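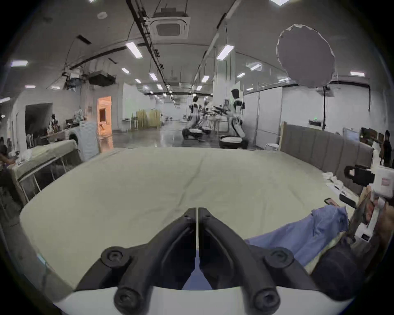

Ticket: handheld gripper, fold demos rejected at export
Product: Wivis hand unit, Nallance recorder
Opened by: Sinéad Ní Bhriain
Status: solved, leaving open for one question

Hi all, me again! We're recording cloth folding on the beds with the handheld unit, and since the recorder update in September a big chunk of our demos get thrown out when I export them. The message is "finger width out of range" and then a frame number, and that's all it gives me. Out of the last batch of 43 demos, 34 were rejected. I watched a bunch of them back and they look fine to me (corner picked up, carried over, let go, done), so I don't think it's my folding, which I'm pretty proud of by now.

Things I tried before writing in:

Restarted the recorder. No change.

Swapped the battery and the cable. No change, though the old cable was pretty chewed up so I'm keeping the new one.

Ran the open/close calibration again, three times in a row. It passes every time and says the closed position is good.

Recorded ten demos with no cloth at all, only opening and closing in the air over the bed. All ten exported! So that got me thinking it had something to do with squeezing.

Update, 2:15 pm
Got a reply from Drondero support asking for the raw width values and not the export log. Fair enough, I should have sent those first. Looking at them myself, the width goes slightly below zero whenever I pinch fabric hard. Only by a hair, but the exporter seems to treat anything under zero as broken and drops the whole demo. In the air I never squeeze that hard, so it never happens.

They also asked if I had touched the fingers. Um, yes. I tightened the bolts at the top joints last month when one side felt wobbly. I didn't tell anyone because it felt so minor, sorry!

Update, 3:40 pm
OK so, backed those two bolts off a little, then snugged them a bit at a time, going back and forth between left and right so neither side pulled ahead. Then calibrated again, but this time I squeezed the trigger all the way and held it there while it took the closed reading. Before, I was letting the fingers drift shut and stopping as soon as they looked closed, and I bet that was half my problem.

Recorded another short set on the green sheet with the blue cloth, pinching as hard as I'd ever want to. Every one exported. Lowest width stays above zero the whole way through. Yay!

For anyone who finds this later: calibrate with a real squeeze, and do it over again after you touch any bolt. The guide says "close the gripper fully" and I read that as "until it looks closed". Might be worth changing the wording.

My leftover question is about the old demos. We have close to 500 from before today that have the same dip in them, and I'd hate to redo them all, my wrist would hate it even more. Can the width be shifted up after the fact and the files run through the exporter again? Brophy on our side thinks a fixed offset would do it, but I don't want to mess with the raw files until someone who knows the format says OK. Our target for this task is 2000, so getting those back would be a huge help.

I've attached the width values from one bad demo and one good one. Thanks so much for the quick reply earlier!

Sinéad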